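Omau Kitchen Pages
Home
Gallery
Small Kitchen
Guest Notes
Contact

Gallery: The Small Table and Its Things

Last updated July 14, 2000

Welcome to this page of the gallery. It is a page for the pan, the knife, the spoon and the wire holder, which are the things I get the most letters about. Many readers of Omau live in one room or two rooms, and they ask me the same question in different words: how can a person cook and eat properly when there is only one table? I am not a professional cook and I have no big kitchen to show. I have a light wooden table, and I try to treat it well.

I wrote first about this table on the old Skollow page, but that page became too long and was slow to open, so I moved the table part here and corrected some mistakes. If you find another mistake, in the cooking or in my English, please write to me. I read all the letters, although I answer slowly.

The pan on the table

A black frying pan with a nonstick surface is the piece I would keep if I had to give away the others. It makes eggs, it warms bread, it makes a small dinner. When there is only one table, the pan often comes to this table and becomes the serving dish also. For this you need something under it. I always put the mat first and the pan second, and I turn the handle to the side where nobody has to reach across it. With children in the house, turn it to your own side. 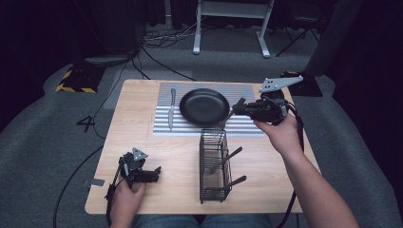 A wire holder is a good companion for a pan, and I recommend one with feet. Air can pass under it, and the forks and spoons dry quickly if you put them back a little too early after washing, as I do. Mine came from the Hegde shop and the price was 197, with no discount. I thought it was too much for some thin bars. Later I saw a very fine one for 2,000 in another shop, and then I was more satisfied with mine.

Questions about the holder

Several people asked me whether the forks should stand with the points up or down. In my family the forks and spoons stand with the head up, because you see at once which one you take. Knives I prefer to lay flat. A table knife is not very sharp, it is true, but I learned it this way and I do not want to change. A reader wrote that she puts the knives with the handles up and has never had a problem. I believe her.

Another reader asked if a tall utensil will make the holder fall. It can happen when the holder is light and the utensils are long and all lean in the same direction. Put something heavy on the opposite side, or keep the long ones somewhere else. A kitchen spatula for a big pot does not belong in a small holder, in my opinion.

Do not oil the wires. I tried it once when I read that it protects them, and the spoons became sticky for one week.

Mat, knife and spoon

For a long time I used no mat at all. I thought it was only decoration. Then I had a dark ring on the wood from a pan that was too hot — my own fault — and I worked on it with fine paper for two evenings. After this I started to use a mat every day, even for cold things. Stripes are practical in a way that plain mats are not, as you can lay the knife and the fork along them and the place looks neat with no effort. Of course you can also lay them across, and then it looks more free. I do it both ways.
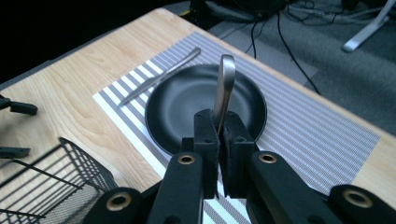 About spoons I have less to say. I use the same spoon for soup and for sauce, but never inside the nonstick pan. This is the most important rule on the page, so I repeat it: do not stir with metal in a nonstick pan. Take the food out with wood or with soft plastic, and use your silver-colored spoon when the food is on the plate. If you eat directly from the pan, as my cousins do, please at least do not scrape.

The washing of the pan is simple. Wait until it is cool. Use a soft sponge and little soap, then dry it with a cloth and also dry the part where the handle joins, where water likes to stay. If you keep the pan under other pans, put a cloth between them. An old dish towel cut in 2 pieces is enough for this.

The order for clearing the table

I was asked to write my order, so I write it, but yours can be different. I take away the food first and the pan after. Then I collect the knife and the spoons and carry them together to the sink. The holder stays on the table until I have wiped around it, and I lift it only at the end to wipe under the feet. The mat I shake over the sink. If there is a spot, I wipe it with a wet cloth and leave the mat flat for one hour. Never roll it when it is wet, it will remember the shape.

On the bare wood I use a cloth that is almost dry, always in the direction of the grain. Pale wood shows every tea spot, but it also shows you where to clean, so I do not complain about it.

Other pages

The Ara bowls have their own page, with my notes about stacking them. The Skollow page is still open for the shelves and the hooks. A page about cutting boards will come at the end of July, if I finish the text. I still have to decide what to say about bamboo — two readers like it very much and one has sent me a long letter against it.

Back to top
Guest Notes
Next gallery: Bowls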